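Samden Hand Guide
Home Unboxing Mounting First Power-Up Faults Spares
Search this guide Type a part or fault code

Section 6: When a finger stops answering

I wrote this section after a pretty rotten afternoon in August, when one finger on our hand quit in the middle of a grasp test and I made things worse by trying to fix it in the wrong order. Waraporn Khunthong has since gone through my steps and crossed out the dumb ones, so what you're getting is the good version!

You're in the right place if a finger stays folded after an open command, or if it opens partway and the Gromex controller throws fault 8 (finger position not reached). If the whole hand is dead, skip ahead to the section on power, this one won't help you.

CAUTION: A stalled finger can let go all at once. The drive keeps pushing against whatever is holding it, and when the jam clears, the finger snaps open. Keep your own fingers out of the palm until you've finished step 3. I got a nice purple thumbnail learning this one.

6.1 Make it safe

1. Press stop on the pendant. Don't send another open command "just to see" (I did, and that's how the thumbnail happened).

2. Support the forearm if it's stretched out over a table or a person's lap. The brakes should hold it, but I like a stand under there anyway.

3. Switch off the hand supply at the controller and wait for the drive light to go out. The arm can stay powered, but leave it stopped.

Note: The stop button holds the arm and leaves the hand supply on. These are two separate circuits, and I mixed them up for longer than I'd like to admit.

6.2 Look before you touch

4. Turn on the wrist camera and look at the fingers from there before you go poking around. You get a straight view along the palm, and you can keep your face well back. The picture comes in sideways on our mount, so don't panic when the room is lying down. Compare the fingers with each other: how far each one is bent, and whether the segments line up at the hinge pins.

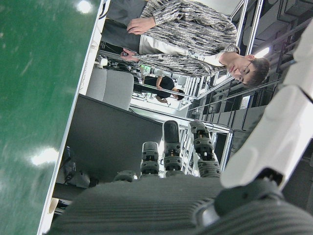 Wrist camera view along the palm. Compare how far each finger is bent.

A finger sitting low doesn't prove anything by itself, by the way. It might have been told to sit there. Check the last commanded position in the log, and only call it a fault if the two disagree.

5. With the hand supply off, press lightly on the back of the suspect finger. It should give a little and spring back. If it's rock solid, go to 6.3. If it flops around, the tendon has probably come off its pulley, so stop here and write to us.

6.3 Clear the jam

6. Brush between the ridged pads and around each joint with the soft brush from the kit. Crumbs of packing foam are the usual culprit. Mine was a sliver of tape, tiny thing, wedged into the lowest joint.

7. Ease the finger open by hand, one segment at a time, starting at the palm. Go slow. If it fights you, brush again and don't reach for pliers!! Fulgencio Pastor has a drawer of fingertips that met pliers.

8. Stand clear, switch the hand supply back on, and run the slow open and close test at 2 percent speed. Have somebody ready on the stop button the whole time.

9. If the fault stays away, clear it on the controller and write it in the log with the joint name. If it comes back, switch off and leave the hand alone until you've heard from us.

Note: Hands that have done more than 2000 cycles should get fresh tendons before you chase anything fancier. The Stoyanova tendon set fits every version of this hand. Please don't grease the joints, it just collects more crumbs.

Next: Section 7, Recalibrating after a finger fault

Contact the Samden help desk | Copyright Samden | Back to top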